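Open Day at the Mirau Kitchen Lab: Your Questions

I've been helping run the October open day for a few years now, and the same questions land in my inbox every time (some of them very good!). So I've put my answers in one place. If yours is missing, leave it in the comments and I'll get to it.

When should I show up?

Doors open at 10 in the morning and we go until 4. The robot demos start on the hour and last 18 minutes, give or take how chatty the crowd is. If you hate crowds, come for the first one. The 1:00 is a zoo, every year, and I love it, but you won't get near the counter.

Do I need a ticket?

Nope, it's free and you just walk in. Groups bigger than 14 should email Gisela Gallardo first so she can set aside a demo slot. She's quick to write back and very nice about strollers.

Where do I park?

Not in front of the bakery supply place, please! Use the gravel lot on Thibodeaux Street and walk up the hill. The Prirnasville bus stops right at the bottom too.

What does the robot do, exactly?

Kitchen chores, slowly. This year's main demo is the toaster oven: get the door open, put a croissant on the rack, close up again, then do it all in reverse. I know that sounds like nothing. Then you watch a pair of stiff fingers try to deal with a door that folds down on a hinge, and you start rooting for it like it's a toddler on the stairs.

We put the arm's own view up on the big screen, so you get the close-up even from the back row. With the door down flat, the plate waiting off to the right and the fingertips almost touching over the door, the room usually goes pretty quiet.

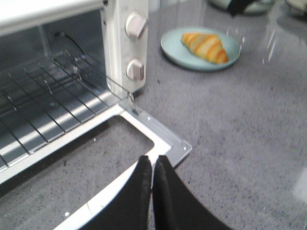
Will it make me breakfast?

Sorry, no! We never switch the oven on during the demos, and nothing the robot handles is for eating. Olga Quiroga runs a coffee table by the entrance with real pastries, and I'd get there before noon.

Can I drive it myself?

Yes, at the practice table next door. You get five minutes on the hand controls with a staff member beside you. Kids are usually better at it than I am, and I've had a lot of practice. Anyone under eight needs a grown-up along.

What happens if it drops something?

We pick it up and go again. Last year it knocked the plate sideways twice in one demo and got the biggest cheer of the day, so don't feel bad for it.

Is it loud?

Not really. There's some whirring, and a beep when the arm resets. The people are louder.

Can I take pictures?

Sure, go ahead, just leave the flash off near the arm.

Comments (3)

zenasus_mom: We went last year and my son talked about the practice table for a week. Is there a place to leave coats?

Gus P.: Is the building OK for wheelchairs? That hill worries me.

Reply from the page author: Coats can go on the rack by the stairs. And Gus, yes, come to the side door off the upper driveway, it's level all the way in and you can be dropped off right there.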